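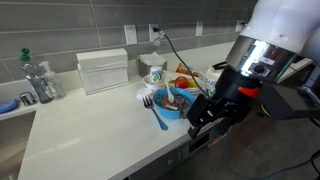

Friday, late

Woke at 5 with the rain and couldn't get back off, so I got up and finished the seed order. I'd been putting it off all week. In the end I went with Kunow again for the beans and the leeks, and tried Odemetti for the squash, which cost more but they had the small green one I couldn't find last year. I left out the sweetcorn. The plot is too shaded on that side now the neighbour's hedge has grown up, and last summer I got a handful of half-filled cobs for all that watering.

Went down to the allotment after breakfast. The path by the bottom gate is under water again and I had to go round by the road. The broad beans are standing up well, a bit of black on the lower leaves but nothing on the tips so far. Slugs have had most of the lettuce. I put out what was left of the wool pellets and resowed a short row in the old gutter, which I'll keep on the windowsill until they're big enough to look after themselves.

The shed roof is leaking in the same place. I moved the onion sets and the string to the dry end and put the old baking tin under the drip. The felt needs doing properly. I priced a roll in Kellimar on the way home and it was dearer than I'd thought, and they don't cut it, so I would be left with most of a roll. I'll ask at the gate whether anyone wants to share one.

Stopped for coffee at Alarcón. They've moved the tables and there's a draught from the door now. Had the almond cake. Read two chapters of the book about the canals and lost my place when I put it in my bag.

Afternoon was mostly paperwork. The water company has charged me for 7 months when it should have been 5, so I rang them and waited a long time and then was told to put it in writing. I've done that. The letter is on the hall table and needs a stamp. I also found the guarantee for the boiler, which was in with the Christmas cards for some reason.

My knee is better on the stairs but not on the flat, which seems the wrong way round. Did the exercises twice. I missed them on Wednesday and could tell.

Made soup for tea from the last of the stored carrots. They'd gone bendy but tasted all right with plenty of pepper. There are over 200 onions to go in if the ground dries out, and I said I'd do them by the end of May, so it will have to be this weekend or the next. I'll start at the top end where it drains.

The swifts aren't back yet. I stood out at the back for a bit at dusk to check and only saw the one bat, going up and down between the garages. It had stopped raining by then and smelled of wet privet. Next door had their radio on.

To do tomorrow: stamp, bread, ring about the felt, take the library book back before it's overdue. Look for the other glove.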